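Unit 2: Sorting and storing small parts
Course handout, Statow stream
Revised 24 Jul 2023

1. Scope
Moulded parts held in bulk are sorted by colour first, then by size. Colour is the faster key. Size is read by counting the studs along the long side.

2. Terms
Source tray: holds the unsorted or part-sorted pieces.
Receiving tray: takes one class only.
Load: the number of pieces tipped out at one time. The Lund method sets a limit of 300; the bench exercise uses 18.

3. Layout
Trays lie flat on a clear, light-coloured top, close together. Use a raised rim. Tray colour should contrast with the parts, as with orange bricks in a blue tray. Long and short bricks may share a source tray until the second pass.

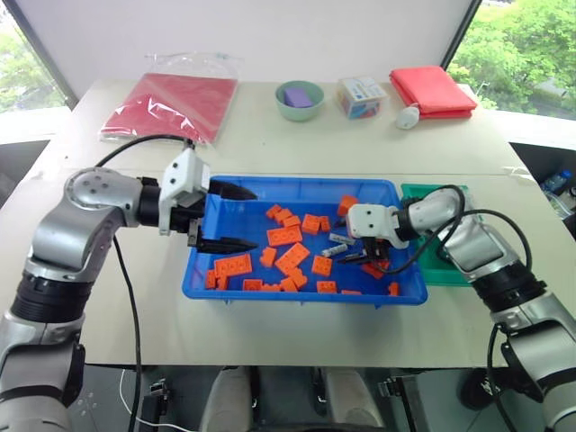 4. Second pass
Remove the longest bricks first. Leave the small square ones until last. Record each class on the Helutier sheet before tipping the next load.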